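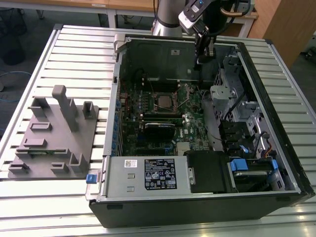 Notas para la ponencia: el servicio Bremeo de desmontaje asistido de equipos informáticos
Ponente: Rosalind Abernathy, Jitby
10 de febrero de 2024

Apertura
Agradecer a la organización y a los representantes de los municipios presentes. Recordar que la sesión tiene por objeto presentar las condiciones del servicio y que las consultas sobre precios se atenderán al término de la exposición, con la documentación delante.

Diapositiva 1. El equipo de sobremesa como caso de partida
Dejar la fotografía proyectada mientras se expone este punto. La caja se trabaja tumbada, con el panel lateral retirado y el interior hacia arriba. Señalar el brazo, que entra por la parte posterior con los dedos de la pinza hacia abajo. Hacer notar que la placa base, la fuente de alimentación y el disco duro siguen en su sitio. Mencionar las lengüetas azules a ambos lados del disco: el servicio da prioridad a los modelos con cierres de este tipo, pues reducen los cambios de herramienta.

Si alguien pregunta por la pieza gris situada a la izquierda del ordenador, indicar que es una placa de fijación con soportes y ranuras, y que se tratará en la diapositiva 3.

Diapositiva 2. Qué comprende el servicio
Bremeo se ofrece en régimen de arrendamiento. La cuota incluye la célula de trabajo, la biblioteca de procedimientos por modelo y la formación del personal. El contrato tiene una duración mínima de 12 meses, prorrogable por acuerdo escrito de las partes.

Cada instalación requiere dos operarios por turno: uno prepara y coloca los equipos, el otro supervisa la célula y clasifica los componentes extraídos. Insistir en este dato. En reuniones anteriores se ha entendido que la célula funcionaba sin presencia humana, y el pliego no lo contempla.

Diapositiva 3. Utillaje
Los soportes se diseñan por familia de componentes y se entregan con la célula. El cliente puede solicitar otros nuevos; el plazo de entrega figura en el anexo técnico. No comprometer fechas de viva voz.

Diapositiva 4. La prueba de Nostberg
La prueba comenzó en octubre en el centro de recuperación de Nostberg, con un lote de 600 ordenadores de sobremesa procedentes de oficinas públicas. Exponer el procedimiento: recepción, registro del número de serie, apertura manual, paso por la célula y pesaje de las fracciones. La apertura de la carcasa no está automatizada en la versión actual.

Durante la prueba se identificaron dos limitaciones que conviene declarar antes de que se planteen en el turno de preguntas. La primera afecta a los cables que cruzan por encima de los compartimentos de disco, cuya retirada corresponde al operario. La segunda, a los tornillos deteriorados, que la célula rechaza y deriva al puesto manual.

Diapositiva 5. Datos y confidencialidad
Los discos extraídos quedan bajo custodia del cliente en todo momento. Bremeo no realiza borrado ni destrucción de soportes. Las entidades que precisen certificado de destrucción deberán contratarlo por separado; Brannigan presta ese servicio en Nostberg conforme a un acuerdo independiente.

Turno de preguntas
Remitir las cuestiones de responsabilidad civil al departamento jurídico. Para visitas al centro, facilitar el formulario de solicitud que se encuentra en la mesa de acreditaciones.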